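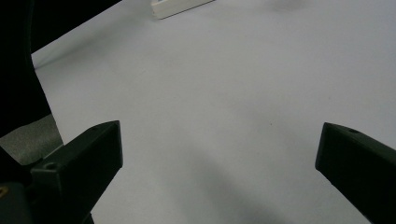 Tables, Boards and Lighting

Fanbridge Puzzlers - list archive
Subject: Re: Color for a new puzzle table?
Posted: November 1, 2018

Hello all, and a particular hello to our friend who wrote in asking about table colors. I read your message over breakfast and then again at lunch, and I have been composing an answer in my head ever since, so I hope you have a cup of something next to you. I do go on when it comes to tables.

I'll put your message in first so that those who get the digest don't have to go hunting for it.

> Hi everyone,
>
> I've been reading this list since July but haven't posted before.
> We are finally turning the back bedroom into a puzzle room (hooray!)
> and I get to have a real table in there, one that never has to be
> cleared off for supper. I have done all my puzzles up to now on a
> dark brown dining table that belonged to my in-laws, and on bright
> days I get the window shining back at me from it, and at night I
> lose every dark piece I put down.
>
> My husband likes the look of black. My sister says green felt, like
> a card table. The store has a very pale gray, nearly white, that I
> keep walking back to, but I'm afraid it will look like a doctor's
> office and show every crumb.
>
> Does anyone here work on a light table? Do you lose the sky pieces?
> And how big is big enough? I mostly do 1,000s but I have a Mockus
> 2,000 in the closet that I'd dearly love to open. It's the harbor
> one, with all that fog.
>
> Thank you for any help. You all seem so nice.

Well, we are nice, mostly, and welcome. You should have posted in July!

To get straight to it, buy the pale gray. Go back to the store and stop walking past it. I have a pale one, a sort of gray-white, and I wouldn't trade it for anything darker. The picture with this message shows the color better than I can tell it, and there's a good wide stretch of it for you to look at. On my screen it comes out a shade grayer than it does on my neighbor's, so don't go matching paint to it.

Now for the long version.

I had the same trouble you have, only mine was a cherry-stained kitchen table. Most puzzles, when you think about it, have a great deal of middle and dark color in them. You have your tree trunks and barn doors and shadows under bridges. On a dark table all of those sink right in, and you find yourself feeling around with your fingertips. On a pale table a dark piece stands up and waves at you. You see the shape of it before you see what's printed on it, and when I'm down to the last part of a puzzle, shape is all I'm going by anyway.

As for the sky pieces, yes, that's the one real drawback, and your foggy harbor is going to be the worst case. Pale pieces on a pale top do take more looking. I still find it easier than dark on dark, as there's nearly always a thin line of shadow along the edge of a piece if your light comes in from the side. Move your lamp off to the left or right and down lower than you think it ought to be. With an overhead light and nothing else, that little shadow goes away and so do your clouds.

What I do for fog and snow is sort those pieces onto a sheet of dark blue poster board and work from there. It costs next to nothing, it slides under the bed when you've finished, and you can cut it down to whatever size suits you. I know some of you use trays with black liners for the same thing. I had a set of those and gave them to my daughter - they took up too much elbow room.

About the felt. Your sister means well and I'm sure she's a lovely person, but please don't cover a whole table in it. I did one winter on felt and the pieces would not slide. You build up a nice section off to one side, a whole rowboat let's say, and then you want to scoot it over to join its lake, and it buckles and comes apart in the middle. Felt also holds on to puzzle dust and cat hair like you would not believe. A smooth top lets you push a section along with the flat of both hands, and if it's a big one you can ease a piece of stiff card underneath first.

The black your husband likes would look very handsome in the store. Our church hall in Irkeck has black folding tables and we used them for the puzzle swap one year. We all went home with tired eyes. A black top shows dust, too, far worse than a pale one does. Crumbs, I'll grant you, show on mine. I've come to like that. I see the crumb, I pick up the crumb, and it doesn't end up wedged under a corner piece where I'm wondering for an hour why nothing will lie flat.

Does it look like a doctor's office? I worried about that too. With nothing else in the room I suppose it might. Mine has a braided rug under it, a lamp with a yellow shade, and a chair with a cushion my mother made, and no visitor has ever asked me to put on a paper gown. If you have any say over the walls, I'd go with something warm in there. We have a buttery cream and the gray sits very nicely against it in the evening.

Shine matters more than color, if you ask me, and I wish I'd put that first. You said the window shines back at you from the brown one. A glossy white will do that just as badly and maybe worse. At the store, crouch down until your eyes are nearly level with the top and look across it toward the lights. If you can make out the shape of the light fixture, keep looking. If all you get is a soft sort of glow, you've found a good one. Take a puzzle piece along in your purse and set it down, then look at it both standing and sitting. I did this at Fodero, the furniture place out past the grain elevator, and the young man who was helping me got quite interested and wanted to try it on all the others.

On size, my feeling is that you should buy for the biggest puzzle you honestly expect to do, and then leave yourself sorting room on at least two sides. Your Mockus box should have the finished measurements printed along the bottom edge. Cut some newspaper to that size, tape it together, and lay it on the table in the store. (Yes, they will look at you. Let them.) If there's a good forearm's length left on either side of the paper, that table will do. For a 2,000 I like to have all of the pieces out face up from the start, so I spill over onto a second surface no matter what. An ironing board with a clean sheet of cardboard on it works well and goes up and down to whatever height you like.

And do mind that you can reach the middle. A friend from our old neighborhood bought an enormous square thing and had to kneel on a chair to do the center of every puzzle. A longer, narrower table is kinder to your back. If you can leave space to walk all the way around, so much the better, as I get a fresh look at things from the far side when I'm stuck.

Price, for those who always write to me privately to ask. Mine was $611 delivered, and that was on the high side of what I wanted to spend. I had been putting away my birthday money for it. You can do very well for much less with a secondhand desk, and I know at least one member here works on an old door across two file cabinets and is happy as a clam.

For cleaning I use a soft cloth that's barely damp, with a drop of dish soap in it, and then a dry one after. I do that between puzzles and leave the top overnight before I open the next box. Whatever the store gives you by way of care instructions should come ahead of anything I say. I don't use the spray polishes at all. They leave a slick feel behind, and I once had a puzzle pick it up on the backs of the pieces so that they all smelled of lemon until we gave it away.

One more thing and then I'll let you go. Put your chair in place before you decide where the table goes. I set mine square to the window the first week because it looked tidy from the doorway, and had my own shadow across the puzzle every afternoon. Turning it so the window was at my side made all the difference. It's a bit awkward getting to the closet now, but I've only bumped my hip on it a few times.

Do write back and tell us which one you bring home, and please, please tell us when you open the foggy harbor. I had that one on my own wish list for ages and never found a copy with all its pieces. If you should ever want to trade, I have a Mockus covered bridge, complete, box a little soft at one corner, and I'd pay the postage both ways.

Warm wishes to everybody, and happy puzzling in the new room,

Your long-winded friend in Irkeck

P.S. To the member who asked last week about the roll-up mats, I haven't forgotten you. I'm still trying to get mine to lie flat again, and I'll write when I have something useful to say.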